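Olum Shopping Lists

README and data card
Last edited May 31, 2022

Olum is a small collection of handwritten grocery lists, typed up line by line, with whatever spelling, crossing out and muttering the writer left on the paper. There are 198 lists from 39 households in Skalano. The plan said 200. Two lists were pulled when their writers asked for them back, and I left the number where it fell.

If you came here from the old Ferneo blog post, please forget most of what it said. It called this "a window into how families eat." Lists don't tell you how anyone eats. They tell you what somebody wrote down before going to a store, and after typing up every line of this I'm not even sure they tell you what got bought.

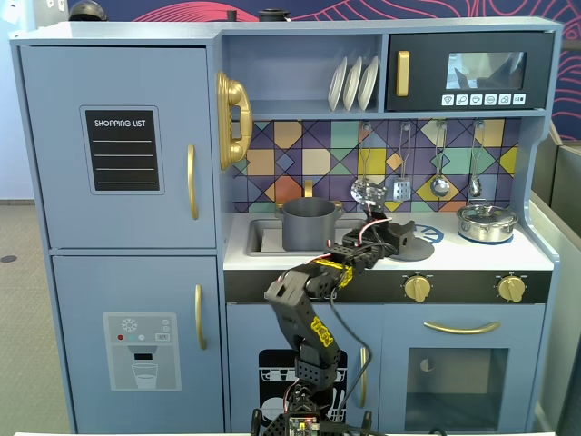 Szénási

What is in the download

lists.csv has one row per line of a list. The columns are list_id, household_id, line_no, text_raw, text_clean, struck, qty, unit, category and note.

households.csv has one row per household, with the number of people in the home and whether more than one person writes on the list. I asked for nothing else. People keep asking me for income and I keep telling them it was never collected.

receipts.csv is a stub. Read the section on receipts before you get excited.

scans/ is empty in the public version. Handwriting identifies people better than most of us like to think, and a surprising number of lists had a phone number or a doctor's appointment squeezed in at the bottom. The file names are kept in a manifest so list_id still makes sense if you were given the scans under the earlier agreement. I don't grant new access to them, so please don't write to ask.

How the lists were gathered

Households were given an envelope and asked to drop their used lists into it for 7 weeks, starting in February. Then they mailed the envelope back. That was the whole method.

You should be suspicious of it, and so am I. A person who knows a stranger is going to read the list writes a different list. I can't measure by how much. The first lists from many households are tidier than the later ones, with fuller words and fewer scribbles, and I would guess that some shame wore off along the way. It could just as well be that people had more time at the start. Beer and cigarettes do appear, mostly late. Make of that what you want, but don't put it in a chart with my name under it.

Households were found through a flyer at the library and another at a hardware store. So these are people who go to libraries and hardware stores, who still write on paper, and who don't mind envelopes. Anyone using this to say what "shoppers" do had better be brave.
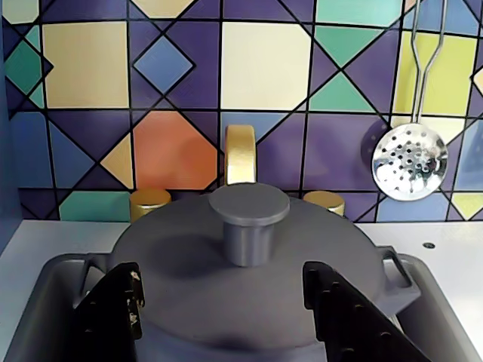

The other thing missing is every trip that had no list. I asked people to note those on the envelope and hardly any did. My own habit is to write a list for the big shop and nothing at all for the three small ones that follow it, and if other people are anything like me, the set leans hard toward the big shop. Staples like flour, rice and dish soap will look more important than they are. Things that run out midweek - milk, bread, bananas - will look less important. There is no weighting column to repair this. An earlier draft had one, made up by Ferneo from a survey I never got to see, and I took it out.

Typing and cleaning

text_raw is what the paper says, as near as a keyboard can get. If the writer put "tomatos" it says "tomatos." If a word couldn't be read it says [?]. If a word could sort of be read it has the reading followed by [?], and I would treat those as guesses, since that is what they are.

text_clean is my opinion. I spelled words out, dropped smiley faces and turned "t.p." into "toilet paper." In one household "t.p." turned out to mean tomato paste, which I only learned because a later list said so in full. I fixed it there. I have no idea whether the same thing happened somewhere else. Please use text_raw when you can stand it.

struck is yes or no. It records that a line was crossed out and nothing more. The blog post treated a crossed-out line as a purchase. Some people cross things off in the store, some cross them off at home when they find a jar behind the oatmeal, some change their minds, and some never cross off anything. One writer circles. The column is fine for asking how people mark paper. For anything past that I'd want to hear your reasons.

qty and unit are filled in only where the writer gave them. Most lines have neither. I was asked more than once to fill blanks with 1, and I won't do it. "Eggs" does not mean one egg.

category is the weakest column in the set. It was done by a tool that Ferneo was proud of, then corrected by me until I ran out of patience. Butter is in dairy, margarine is in baking, and peanut butter has been in three places at different times. If your result depends on this column, redo the column.

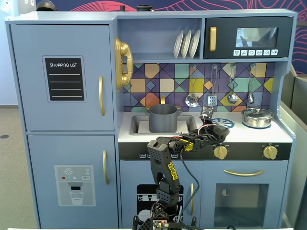

Length is the thing everyone wants to study, and it is the thing I trust least. The paper decides so much of it. A sticky note fills up, the back of a large envelope doesn't, and a store-bought pad with printed lines seems to make people stop when the lines do. The toy fridge in these pictures has a SHOPPING LIST panel with four lines on it, and I know plenty of adults who'd stop at the fourth. I didn't record paper size for the early lists. I started doing it later, in the note column, in words like "small" and "half sheet," and those words were mine and were never checked by a second pair of eyes. A comparison of short and long lists from this set may be a comparison of stationery.

Line order has a similar problem. line_no runs top to bottom and then left to right by column, which is how I read them. Writers don't always work that way. Some start a second column for a second store. Some squeeze afterthoughts in between lines, in a different pen, and I numbered those where they sat on the page. There's a popular claim that people write lists in the order they walk the store. I looked for this in Olum, wanting it to be true, and found a few lists that seem to do it and a great many where cat food comes right after parsley. I wouldn't hang a paper on either pile.

Receipts

Ferneo wanted receipts matched to lists. We tried. People were asked to tuck the receipt in with the list when they remembered, and they seldom remembered. What came back was faded, torn, or from a gas station. The ones I could match are in receipts.csv with a match_guess column, and the word guess is there on purpose.

I'd have deleted the file, but someone would then have asked where it went. Please don't work out a "list completion rate" from it. A receipt arrives in the envelope when the trip went neatly enough for a person to keep list and receipt together, and that alone should worry you.

Known errors

Household ids were assigned from the order the envelopes came in. Two envelopes from the same street may or may not be the same family writing in two hands. I left them apart.

The apostrophes are a mess. Some are curly, some are straight, and a few became question marks when the file passed through Skalano town library's old computer. A question mark outside square brackets is either one of those or a real question, such as "more rice?"

Where a list had two writers I tried to mark the change of hand in the note column. I compared this with what one household told me afterward and I had got it wrong in several spots. Assume it's wrong elsewhere too.

Dates are missing from most lists because most people don't date a shopping list. I did not make any up. list_id is in typing order and carries no time information, whatever it looks like.
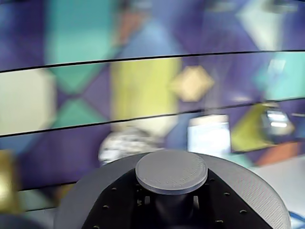

Uses I'd be comfortable with

Spelling. Abbreviations. How people shorten words when they are the only reader. Testing whether a program can cope with "chz x2 (not the bad one)." Teaching a class what untidy data looks like before they meet the tidy kind.

Uses I wouldn't be

Anything about health, weight or diet. Anything about what a household spends. Anything that ranks one household against another. Predicting next week's list from this week's - it's been tried, and the score came almost entirely from milk. A model that says "milk" every time does very nicely on this set, so if yours does nicely, check that first.

Privacy

Names of people on the lists have been replaced with [name], and names of small shops with [shop]. Big brands stay in. I read every line twice for this and I expect something slipped through anyway. If you find it, tell me the list_id and the line_no and don't quote the line in a public issue.

Households could ask to be taken out at any time and still can. When that happens the rows go and the ids are not reused, so a gap in the ids is normal. Please work from the newest file and throw away your old copies. I can't make you do it.

License and credit

Free for teaching and research. Selling it is not allowed, and neither is bundling it into something you sell. Cite it as Olum Shopping Lists with the version you used. Ferneo paid for the envelopes and stamps and has no say in the contents any more. They shouldn't be cited as a source for any number in here, and the figures in their post don't match this release.

Changes in this version

Removed the weighting column. Fixed tomato paste. Moved peanut butter again. Added paper size notes where I still had the paper in front of me. The manifest now lists the two withdrawn lists as blank rows, which breaks one old loading script that I don't plan to repair.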